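Cleaning and tidying the inside of a desktop PC

An old desktop with a tangle of cables inside runs warmer than it needs to, and it is a nuisance to work on. An hour at the kitchen table will sort most of them. These notes are for ordinary tower and desktop cases with a full-size green board and a separate power supply. 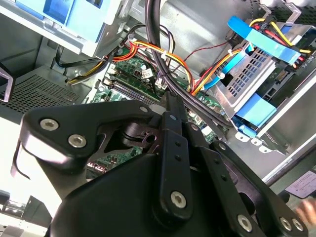

Before you start

Shut the computer down, switch off at the wall and pull the mains lead. Hold the power button in for a few seconds. Take the side panel off and lay the case flat with the board facing up. Put the screws in an egg cup or a jar lid.

Touch bare metal on the case before you touch anything else, and again each time you come back to it. Avoid working on a carpet.

Dust

Use a soft paintbrush, 25 mm or so, kept only for this. Brush towards the open side and hold the vacuum nozzle a hand's width away. Don't let the nozzle touch the board. Canned air is good for the memory slots and the fins of the cooler. Keep the can upright and hold the fan blades still with a finger.

Leave the power supply closed. Blow through the grille from outside and leave it at that.

Cables

Red, yellow and orange wires come from the power supply. Follow each bundle to its plug before moving it. Thin twisted pairs usually go to a fan, a light or a switch, and the little plugs on the board pull off easily, so take a photo first.

Cut old cable ties with side cutters, pointing away from the wires. Route thick cables along the edge of the case where they will reach, clear of the cooler. Fit new ties finger tight and trim the tails. I buy the small white ones from Zastach in bags of 400, and a bag lasts years.

Memory

If a stick has to come out, press the latches at the ends of the slot outwards and it will lift. Going back in, line up the notch and push evenly until the latches close.

Putting it back together

Press every plug home, check that no wire is near a fan, then start the machine with the panel off and watch the fans turn. If one doesn't, switch off at the wall before you look for the loose plug.

Povilas Bite
Last checked in May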